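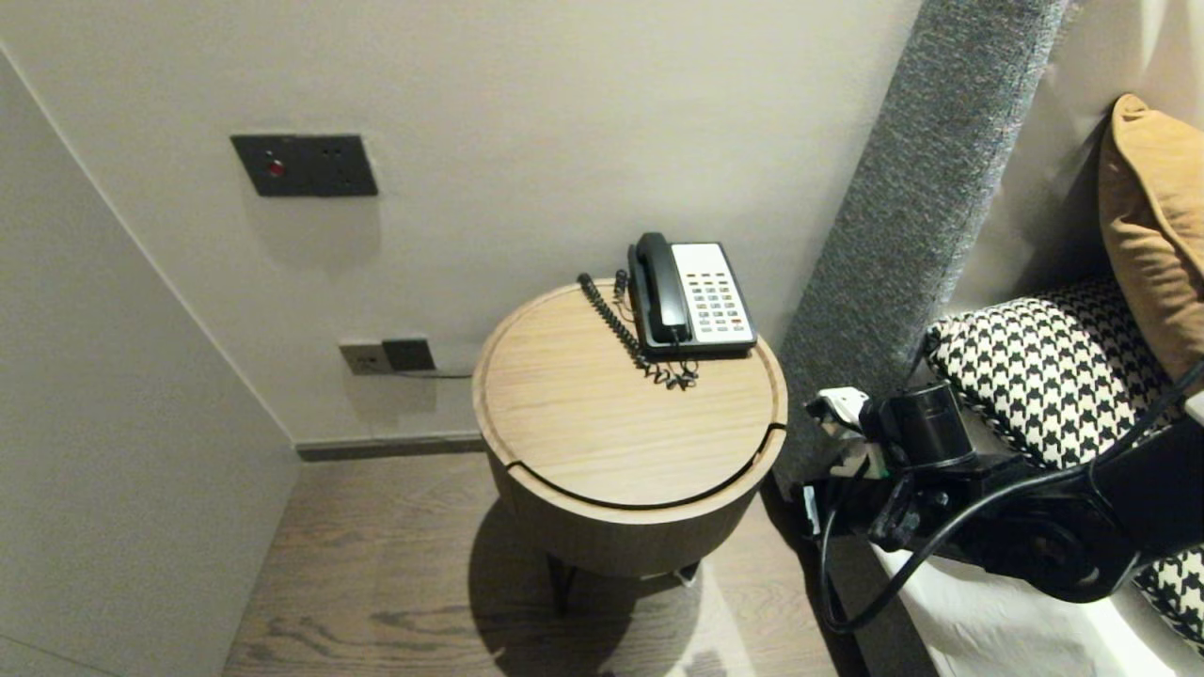
The phone on the bedside table.

14 January 2024

What a night on the bands! I finished winding the new loop antenna after lunch (67 feet of wire, and my fingers know it) and by dark I had it hooked up to the old Rutero shortwave set. The first pass across the dial was mostly hash, same as last week. Then I turned the loop a quarter of the way toward the window and the noise just dropped away, and there was music. Faint, with that slow fading in and out that I love so much, but music!

I stayed on it for ages. Toshio Shibata had told me to try the low end of the band after supper, and he was right as usual. I logged two stations I've never heard before and one I lost before they gave a name. That brings the logbook to 1,208 entries. I wrote that one in red.

The tuning is so much sharper with the loop. I have to creep up on the peak with the little capacitor, a hair at a time, and if I sneeze it's gone. I think a bigger knob would help, or one of those slow-motion drives. Reiko Furukawa has a drawer full of them from the Sakamoto sets she takes apart, so I'll ask if she can spare one.

Still a whistle near the top of the dial that I can't explain. It comes and goes every few minutes. I switched off the lamp, then the heater, then the computer, and it kept right on whistling. Maybe an image of something stronger? Hatsue Mizuno thinks the second stage is drifting, and she wants me to check the trimmer before I blame the neighbors. Fair enough — that's a job for tomorrow, with the cover off and a fresh cup of tea.

Also need: solder, two clips, and the 400 volt capacitor for Osamu's amplifier, which I promised him back in June (sorry, Osamu).

Past one now and I really should sleep, but I'm going to give the low end one more try first.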